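Mirnwood Handling Group
Minutes, good practice meeting, Sunday, January 23, 2022

Present: Zubaida Kakakhel (chair), Marek Matoušek (minutes), reps from Esden and Kozan

1. Last minutes
Accepted with one fix: the Prelon checklist is at draft 3, not draft 2.

2. Hand-held grippers
Zubaida went through the draft rules for collecting demonstrations on fabric. Agreed:
- Jaws fully closed at the start and end of each recording.
- Finger screws and linkage bushings checked before each shift and again every 1000 cycles. Kozan wanted 700. Marek to look at the wear logs and report back.
- Cloth is not pulled flat between takes unless the task sheet says so.
- Any tool that is dropped gets tagged and stays out of use until checked.

3. Operator hours
Esden asked for a limit on continuous recording. 46 minutes was the longest stretch in their logs. No decision. Carried over to March.

4. Labels
Task names to follow the Prelon list. Old names stay in the archive as they are.

5. Any other business
Spare bushings are low. Zubaida to order. 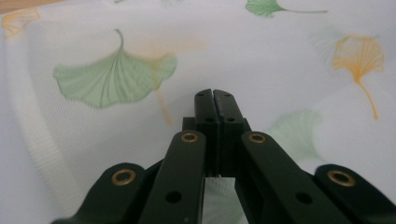 Next meeting in March, same room. Items for the agenda to Marek a week ahead.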